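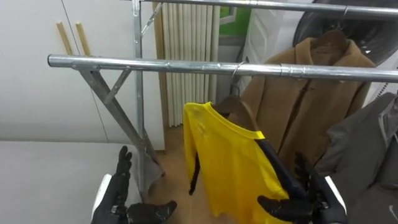 Gatedel closet pack, first real look

2024-04-09

Quick one tonight, I have to be up early and my notes are a mess. But people keep asking about the Gatedel pack so here goes.

For anyone new: Gatedel sells add-on skill packs for humanoids. You bring the robot, they bring the skills, plus a setup visit if you pay for it. This one is the bedroom pack, sold under the name Dedgate. Clothes on a rack, clothes off a rack, basic bed stuff. List price $1,287 with the setup visit. Without it you save a bit and lose a weekend, going by the forum. I paid for the visit. My own money, no discount, no loaner.

Why I bothered. Laundry is the one chore I wanted gone, and folding demos have never impressed me much. Hanging is different. Hanging is a hook and a rail and a floppy thing underneath, and you find out quick if a robot can deal with it.

Setup

Long. Longer than the page says. The visit was booked for a morning and ate the afternoon too. Most of that was calibration, then hand checks, then calibration again after an update. The manual is 2 documents, and they don't agree about the order of the steps. Go with the shorter one.

You want a rack with a rail the robot can reach out to without leaning. Ours is galvanized pipe, heavy, doesn't wander when it gets bumped. Would not try this with one of those wobbly folding ones. Also clear the floor more than you think, then clear it again. I had a list of stuff to move and still forgot half.

Height matters too. The pack wants the shoulders well above the rail or the reach gets awkward. We put down a pine plank platform right up against the bed, low, solid, and the whole thing got a lot easier to tune. Kind of ugly. Don't care. 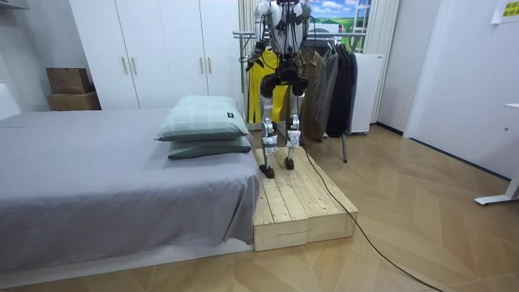
and then there's the cable, because I run everything tethered while I'm testing. The pack is fine with that. There is a setting for it, three menus down, called something like restricted turn. Turn it on first. I didn't and spent a while wondering why it kept planning big swings to the right that it was never going to be allowed to make.

The hanging part

This is the good bit. It uses both hands – one for the hanger, up by the collar, the other just minding the fabric so the shirt doesn't swing off somewhere. Sounds small. My old setup was one handed and every shirt ended up twisted like a wet towel.

I used a bright yellow shirt for most of it, long sleeves, black trim. Picked because it's slippery and I hate ironing it. Next to it a brown coat and a dark gray jacket, left on the rack the whole time on purpose so it had neighbors to deal with. A bare rack is easy. Real closets are not bare.

Speed: slow. Really slow. You could hang the shirt, go make coffee, come back and it would be thinking about the hook. There's a faster profile but the setup person told me to leave it off till the logs looked clean and I've mostly listened.

Things it did well, in no order. Backed off when the hook caught. Didn't crush the collar. Did not knock the coat, which I was sure it would. When it lost track it stopped and asked, loudly, and there's a volume control thank goodness.

Things it did badly. Anything with a zipper open. Thin straps, forget it. And it wants all your hangers facing teh same way, or it sits there and sulks.

The bed part

Less to say. The bed skills feel like they were bolted on so the box could say bedroom. Pillow placing is ok. Smoothing the sheet is ok if the sheet is already mostly smooth, so, hm. Fitted sheets are not supported and the docs do say so, page something, small print.

I will say it recieved an update in the middle of all this and the pillow routine got noticably calmer. So maybe they're still working on it. I'd like a proper change log though. "Improvements" is not a change log.
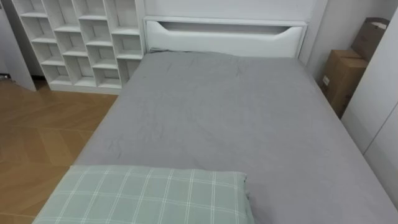
Gray sheet, green plaid pillow at the near end. My usual test bed.

Support and the small stuff

Support is decent. Chat only, quick in the mornings, dead after lunch. I sent them almost 100 log files and got a real answer on the rail detection thing, with a settings file attached. Fixed it. Points for that.

The license is per robot, not per house. If you swap robots you pay a transfer fee. Don't love that. Also the pack phones home once a night unless you say no in two separate places.

I looked at the Ridgeway pack as well before buying. Cheaper, nicer app, but one hand only for hangers last time I checked, and that killed it for me. If they've fixed that someone tell me, I'll gladly look again. Ran my 451st logged attempt with Dedgate this evening and I'm not ready to start that count over with something new.

Would I buy it again. For the rack, yes. For the bed, no, and I wish they sold them apart. If you only own hoodies and a hook on the door, save your money.

More on the faster profile when I've had the nerve to leave it on for a while. Comments are open, be nice.
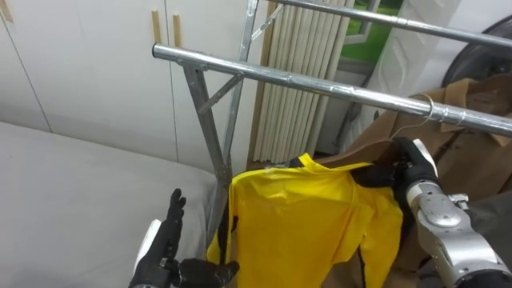
Reader in Draddale: We've had the same pack since November and the hanger direction thing can be switched off! Settings, then garments, then strict orientation. It gets slower again but it stops sulking. Agree on the bed half, ours has been disabled for months. Did they charge you the transfer fee up front or only when you swap?

Only when you swap. And thank you, trying that setting tomorrow.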